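Kolbrún Toft
Print | E-mail
5 min read

1/ Several of you asked what happened to my job after the automation came in at Dalwood, and I keep promising a proper answer and then going off to make dinner. So, a thread. Get a cup of something, I'm not known for being brief.

2/ For those who are new: I work on the simulation side. We build rooms on the computer, put a simulated robot in them, and have it practice household chores before any real machine gets near a real kitchen or a real child's bedroom. I came to it from hotel housekeeping in Uton, which people find funny, but I have tidied more rooms than anyone else on the team and it shows in the work.

3/ When I started, everything was done by hand. One of us set the room up, another drove the robot with a pair of controllers, and a third watched the replay and wrote down whether it was any good. Then you put everything back and did it again. All day! My wrists still remember.

4/ In January we switched over to Zondance, our in-house scheduler. It sets up the rooms, starts the runs, puts things back and sorts the replays into piles. The first night it was left alone it got through 3,003 runs. I came in at seven in the morning with my coat still on and stood there reading the number off the wall screen like it was a train timetable.

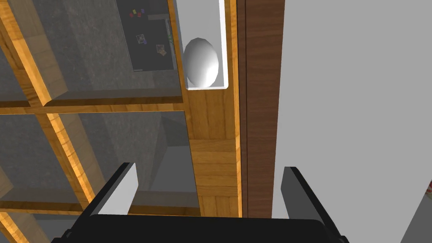 5/ My part of the day now is the review pile, meaning the runs Zondance can't make up its mind about. I sit with a replay and go through it at quarter speed, and a good deal of it is just looking closely at where the fingers are. Take a moment with the gripper still open and that white egg shape resting in its tray up by the wooden plank. The scheduler wants a yes or a no from me, and often what I want to say is "give it a second, it hasn't got hold of anything yet."

6/ There's a box for that now, by the way. I asked for it for weeks. It's labeled "too early to say" and it is the most-used button on my screen, and I'm prouder of it than I probably should be.

7/ What I didn't expect to miss was the driving. I was good at it. You get a feel for how far to close the fingers and when to stop, a bit like knowing how hard to pull a fitted sheet. When the machine took over most of the runs I felt a little bereft, and I said so in a meeting, and it went very quiet, and then two other people said they felt the same way.
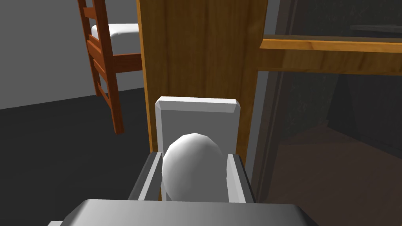 8/ So we changed the rota. Everybody who used to drive still gets a driving block, in the morning while our eyes are fresh, and those runs go in as the ones the robot learns from first. It was an easy thing to agree on once it had been said out loud. I wish I'd said it sooner instead of sulking over my sandwiches.

9/ Now the question my sister asks every time she calls: did people lose their jobs? There were 42 of us on the floor before the switch and there are 42 of us now. I want to be careful with that, though. Nobody has promised me it stays that way, and when contracts come up for renewal I get the same knot in my stomach as anyone else.

10/ The work has also gotten more lonely, and I don't see that in any of the slides. Three people around one station used to talk all day long. You learned whose kid had the flu and whose car had died on the hill again. Now I can go a whole morning with just headphones and a review pile. We've started having coffee at ten sharp with the screens off, which sounds a bit forced but it helps, it really does.
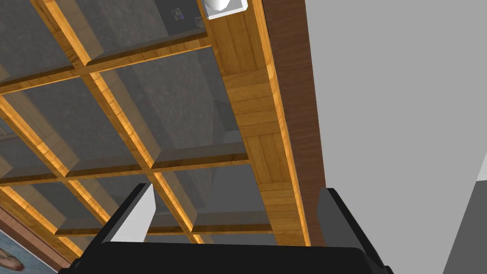 11/ On the good side - and I do want to give the good side its due - my hands don't ache at night anymore. The night shift is gone completely, and I haven't met a single person who wants it back. And the dull part, putting every last thing back where it started before you could go again, was nobody's favorite. The scheduler is welcome to it with my blessing.

12/ I've also been taught to build rooms, something I'd never have had the hours for before. Our library is up to 77 of them, each with a name (the one I've been living in lately is called Skov), and I get to argue about what belongs in them. The engineers make very neat rooms, bless them. I go in afterward and ask where a person would put their things down when they come home tired.

13/ Skov has a children's corner and I have opinions about it. Anyone who has made up a bunk bed knows the lower one is a back-breaker. You're bent double, the rail is in your way, and there's always something at the far end you have to reach for. If a robot is going to help in a house with kids, it had better get used to that early.

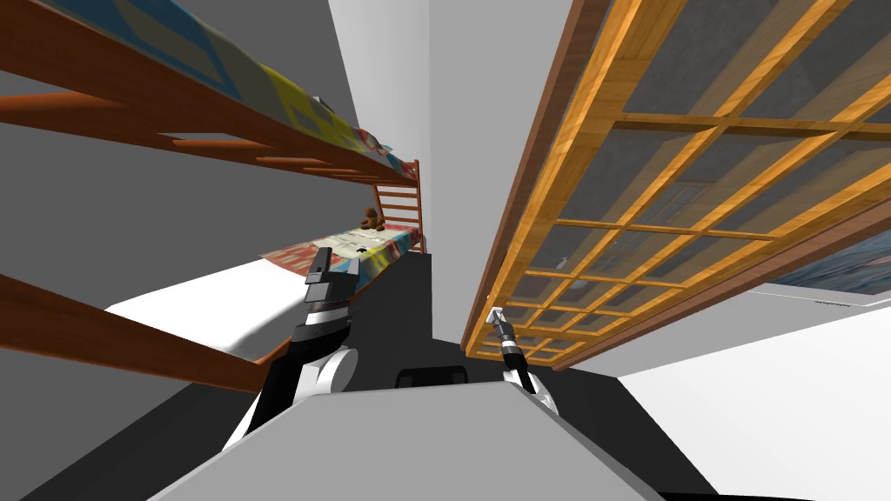 Skov, by the bunk beds: both arms out, teddy bear at the far end of the lower bunk.

14/ I got into a long and friendly disagreement over the bear. One of the engineers felt soft toys just make more work for the review team. I said a lower bunk without a toy on it belongs in a furniture catalog, and that as the review team, I was volunteering for the work. The bear stayed.

15/ If something similar is coming to your workplace, my only real advice is to get into the room when they decide what the people will do afterward. We were shown the schedule for the machines months ahead. Our own schedule was a page somebody typed up the week before, and most of the grief came out of that page.

16/ Ask about training, and ask whether it's on paid time. Ours was, but only after we asked, and for the first couple of sessions I was watching the tutorials at home with a plate on my knees.

17/ And keep hold of something you're good at, if they'll let you. My driving block tomorrow is at nine and I've already picked my room. I'll answer questions tonight after the dishes are done.

Print | E-mail

Comments (4)

marigold_lane
I'm in a parcel warehouse and we had the same thing with the quiet. It used to be a really chatty line. Stealing the ten o'clock coffee idea, thank you.

tomatoes_in_tins
Is the driving block the same length for everyone, or does it go by seniority? We're about to have that fight at ours.

Kolbrún Toft
Same for everyone! We tried it by seniority on paper and it looked terrible, so it never got as far as the wall.

hatchback_hal
Glad the bear stayed. Please write the one about room building next, I'd like to hear more about the arguments.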